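Killo Everyday Tee in Teal
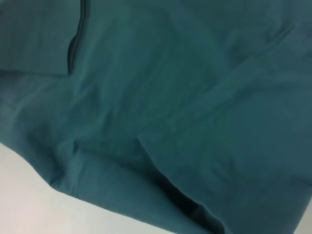 Teal, rumpled and full of loose folds. The colour is the same all over, no print, no logo.

I get asked about this one more than anything else in the Studbridge shop, so it finally has its own page! The Killo is the T-shirt I reach for when I can't be bothered thinking about clothes. It's soft, it's on the thin side, and the teal sits somewhere between blue and green depending on the light (my sister swears it's green, I've given up arguing).

Fabric is a cotton jersey knit. I'd call it a warm-weather weight, good on its own from June on and good under a flannel shirt or a hoodie once it cools off. If you want something thick and boxy, have a look at our Laxdal instead, you'll be happier.

It creases. Leave it balled up in the bottom of a gym bag and you'll know about it. I hang mine on the line while it's still damp, give it a good shake and call it done, but a warm iron works fine if you like things crisp. Cold wash, similar colours, and please keep it out of a hot dryer. The first run lost a bit of length that way, and I heard about it from quite a few of you.

Sizing: runs true through the shoulders and a little long in the body. Matilde Abreu, who cuts our patterns, added length after the first run and I love it, but if you're short like me you may want to go down one. We go XS to 3XL. Between sizes and like it loose? Go up.

This batch is 400 shirts across all sizes, and as of September 9, 2024 there are 261 left. The mediums always go first. When it's gone, the next teal won't be exactly the same shade, so grab your spare now if you're the type who buys two (I am).

Style number: ZK-10
Sewn for us at: Zarkelport
Colours: teal only for now, grey is coming
Returns: unworn, tags on, and drop me a note first so I know to look out for the parcel

Any questions about fit, just email me and I'll get the measuring tape out.

Inês Cardoso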